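Why Does My Sweater Cuff Go Floppy? A Report on Ribbing and Stretch
Textiles elective, final project, September 2018

So I picked ribbing for my project because I own one sweater I love and its cuffs are a disaster. They started out snug and now they hang over my hands like wet socks. I wanted to know if it was the yarn, the stitch or just me pushing my sleeves up all day (I do this a lot). My plan was to knit a bunch of cuffs, stretch them, and measure how well they came back.

I used two yarns. Bimamell is a wool, kind of scratchy, and Zistik is a cotton that feels amazing and was on sale at the yarn store in Plilletdale. I knit every cuff on the same needles, and I am not a fast knitter, so this ate most of my evenings!
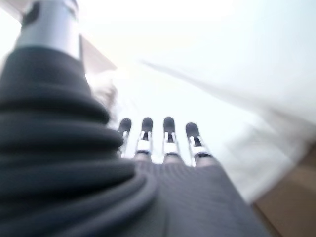 Ribbing works because knit stitches and purl stitches want to curl in opposite directions. When you stack them in columns the fabric folds up on itself a bit, and then it has slack to give when you pull. The rings on the dark gray cover in the photo run around it, while the columns in a regular cuff run up and down the arm. I got pretty hung up on that difference, because direction matters a ton. A cuff has to stretch around your wrist, so you want the folds going lengthwise. I knit one cuff sideways to see what would happen and it was long and bouncy and fit terribly.

For the stretch test I pinned the top of each cuff to a corkboard and hung a bag with 200 grams of rice from the bottom edge, pulling across the ribs. I left it overnight, took the bag off and measured again after 3 hours. Every cuff started out 221 millimeters around, which took a lot of ripping out and starting over. My first 2 were so far off that I turned them into a headband.

The wool cuffs crept back close to where they began. The cotton ones stayed baggy, and they looked tired, if that makes sense. I washed one of the cotton cuffs afterward and it pulled in some, but I only tried it once so I'm not putting it in my results table.

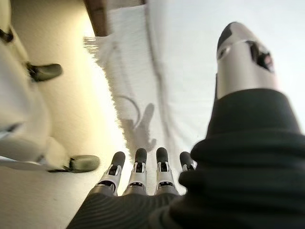

Does a tighter rib keep its shape better?
In my cuffs it did, and the one-by-one rib beat the wide rib in both yarns, though the gap was a lot smaller in the wool.

I also read through the Tkachenko stitch guide for the background part, and it suggests going down a needle size for cuffs. I didn't test that because I ran out of Zistik. If I did this again I'd buy more yarn up front and use a real clamp, since the pins left little holes along the top row and I think they may have thrown off a couple of measurements. My sweater is cotton, by the way. I'm going to rip out the cuffs and redo them in wool.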